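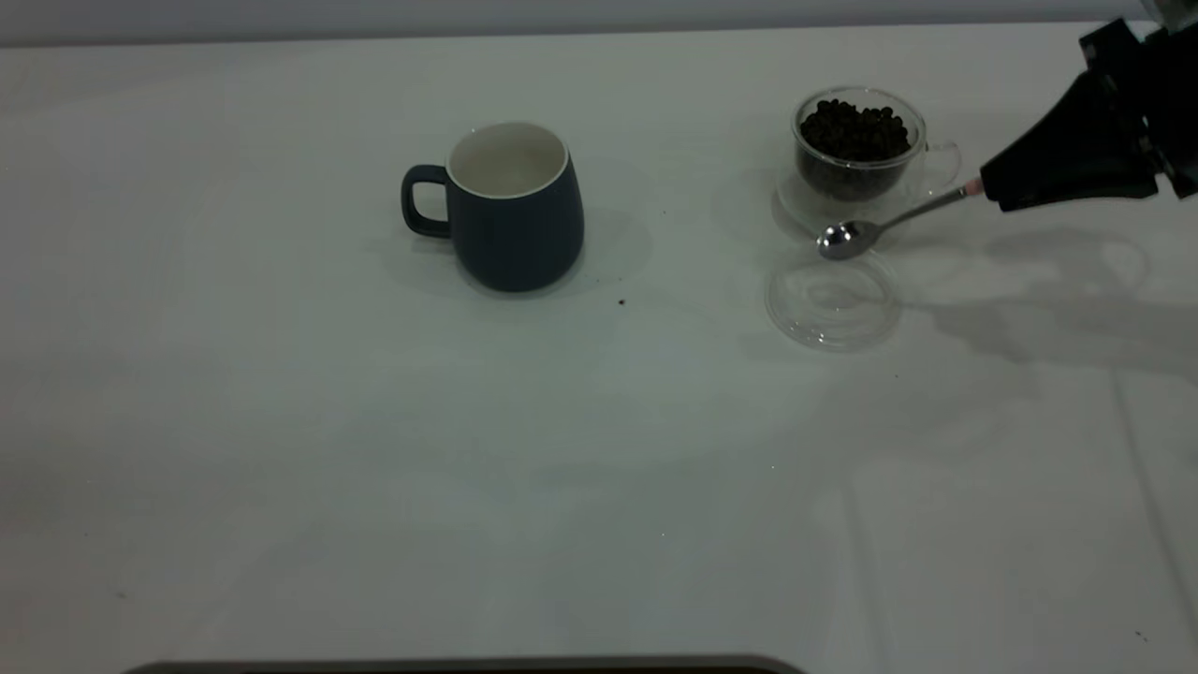
A small table for coffee

Kamala Iyer keeps her coffee beans in a glass cup when she is working, and she does not apologise for it. "People tell me that beans must live in the dark," she says. "Yes, the big bag lives in the dark. But what I need for the morning, I want to see."

We meet in the back room of Gevik, the small café she opened in February. The table is white and smooth. She chose this surface after trying a darker one at home, where she kept finding crumbs with her hand before she found them with her eyes. "On white I see every piece of bean. Then I wipe."

She prefers a dark roast, nearly black, and she buys it from Blöndal in bags of 200 grams. A bigger bag would be cheaper, but she has calculated that the smaller one is finished while it still smells good. She moves the beans with an ordinary steel spoon. I ask about a scoop. "I had one. It was too wide for my cups, and the beans went on the floor."

The mugs are a longer story. Before the opening she looked at 53 different models, and she can still speak about most of them. The one she likes best is dark blue outside and white inside – "with a dark inside you cannot judge the coffee". It has a round belly, and she says that this is good for cold hands.

Does she ever drink from the glass one?

"At home, tea. Here it is for beans."

She plans to order 100 more of the blue mugs before winter, if the shelf can carry them. The shelf is by Narex and she does not trust it yet.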